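About us

Home / Who we are / Our services / Clubs and schools / Contact

Hemano is a small laundry and uniform care business. We wash, mend, fold and store sports clothing for clubs and schools. We started with one washing machine and two basketball teams, and today we look after uniforms for clubs of many sizes, from a netball team of nine players to a school with 1,000 students.

Our story

The business was begun by Sibusiso Venter, who was at that time the manager of his daughter's under-12 team. After each game he took home a bag of jerseys, and after each game somebody's jersey was missing, or it came back pink, or the number was peeling from the back. He asked the other managers how they did it and they all had the same problem. One of them offered to pay him if he would please take her bag too. By the end of that season he had five bags in the garage and his family could not reach the freezer.

We moved from the garage to a proper shop, and later to the building on Nallo Street where we are now. The old shop had very nice light but the floor was not level, and the dryers walked. On Nallo Street the floor is concrete and the dryers stay in their place.

What we do

Most clubs come to us for the weekly wash. You bring the bag, or we collect it, and it comes back two days later with everything clean, folded and in number order. We separate the colours before we wash, also when the label says it is not necessary. Mud is brushed off when it is dry. Grass is treated by hand with a soft brush and then left to wait for twenty minutes before it goes in the machine. We do not use fabric softener on sports clothing, as it makes the cloth hold the smell.

At the end of the season we do a longer service. Each piece is washed, checked on both sides, mended if it needs mending, and packed away in a labelled box. We can keep the boxes for you until pre-season in February. Our storage room has space for 200 boxes and it is kept dry and dark, so the strong colours do not fade.

We also do small repairs: loose hems, open seams, trim that has come away at the neck or the arm. If a number or a letter is lifting we can often press it down again. When it cannot be saved we will tell you before we do anything, and you decide. We have had a good arrangement with Slanina, the printers two doors from us, for a long time now. They can usually match an old number if we bring them one good jersey to look at.

How we fold

People ask us about this more than about washing, so we write it here also.

A basketball jersey is not easy to fold well. The cloth is slippery, the armholes are big, and if you fold through the middle of the print it will crack there after some time. We lay the jersey flat on a cloth surface, never on bare metal, and we smooth it with the open hand from the neck down. The sides come in first. Then the bottom is brought up, and we try to leave the number free. A folded jersey should be a rectangle you can lift with one hand and put on a shelf without it opening again.

New people in our team learn on shorts, then on T-shirts, then on jerseys. It takes some weeks until the hands know it. We do not hurry anyone — a jersey folded badly has to be folded two times, and this is slower.

Mesh jerseys are stacked no more than ten high. Long-sleeved tops go in their own pile. Warm-up jackets are hung, if the club has paid for hangers, and otherwise they are rolled with the zipper closed.
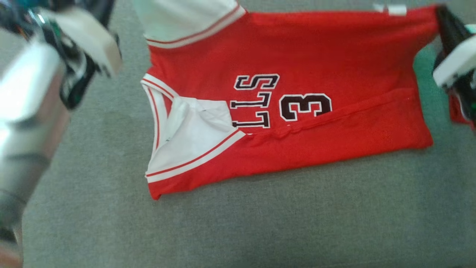 Folding and Finishing Department

The folding department is the last place your uniforms visit before they go home to you. A red basketball jersey with white trim, like this one with the black number 3, gets some extra attention at the neckline. The trim there likes to bunch up, and we flatten it with the fingers before the next fold. Red is also the colour we are most strict about. It is washed only with red, and it has its own shelf.

The department works in two shifts, and the early one starts at 6 a.m. Every finished set is compared with the club's list. If a number is missing from the bag we call the team manager the same morning, so there is still time to look under the car seats. In the busy months the department finishes 120 sets in a week.

Where we work

Our shop is at the back of the Gadberg Centre car park, on the Nallo Street side, with the green door. There is parking for a short time in front. If you come with many bags, please ring the bell and we will come out with the trolley.

We collect from clubs inside the city and from most of the schools on the east side. For places farther away, please ask us. Sometimes we already have a club in your direction, and then it is easy — other times we must charge for the drive, and we will say the price first.

Working with a new club

Before the first wash we ask for a list of your uniforms with sizes and numbers, and one contact person. It is helpful if you tell us about old stains and old repairs. Please empty the pockets. We find mouthguards, coins, hair ties and house keys, and we keep them in a drawer by the counter until the end of the season.

You can write to us through the contact page or come to the counter in the morning.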